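Griler Opens Its Doors in Fotcombe With a Free Repair Library for the Whole Town

FOTCOMBE, Feb 19, 2025 — Griler, the family-run hardware and housewares store that has kept this corner of the county in hinges, paint and good advice for 58 years, is delighted to announce the opening of the Fotcombe Repair Library, a free lending collection of hand tools, sewing machines and garden equipment that any resident may borrow for up to 13 days at a time.

The library takes up the whole back half of the former Lindqvist furniture showroom on the main street, a building many neighbors will remember fondly from their first sofa or their grandmother's dining set. Griler bought the showroom last November and has spent the winter putting in shelves, a long checkout counter and a sitting area with a coffee pot that will, we promise, always be on.

"My father used to lend his own drill to anybody who asked, and he got it back nearly every time," said Marwan Chamoun, owner of Griler. "I always thought it was a shame that people would buy a tool, use it for one shelf and then let it sit in a closet for years. We have wanted to do this for a very long while, and I can't quite believe I get to hand out the first library card."

The collection opens with 100 items, many of them given by customers who were moving to smaller homes or who simply had two of something. Every donated item has been cleaned, oiled and checked over by the staff, and each one goes out with a printed card explaining how to use it safely. Skavov, the regional savings cooperative, has kindly contributed $3,797 toward replacement parts, blades and sewing needles, so that small breakages won't end up costing borrowers anything.

Membership is open to everyone 18 and older who lives in Fotcombe or the nearby villages, and signing up takes only a proof of address and a few minutes at the counter. Younger neighbors are warmly welcome to come along with a parent, and there will be beginner evenings on mending clothes, sharpening knives and fixing a dripping faucet all through the spring.

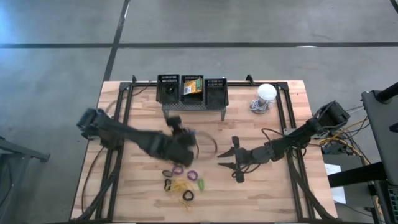 Anyone with a tool to give, or a skill they would enjoy teaching at one of the evenings, is invited to stop by the counter during store hours and ask for Marwan.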